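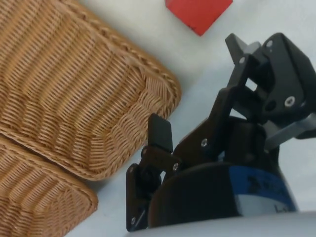 Can a machine tidy up a living room yet? Ours can manage a little, on a good day, and we at Tetilik would dearly love some help finding out where it stumbles. We're looking for people who tidy up at home (that's nearly everybody, we hope!) to come by one afternoon in February, put blocks and other small things into baskets the way you always do, and then tell us what you think of the robot's try. No experience needed, and we pay $85 for the visit. To sign up, ask for Coralie Pryor at the front desk.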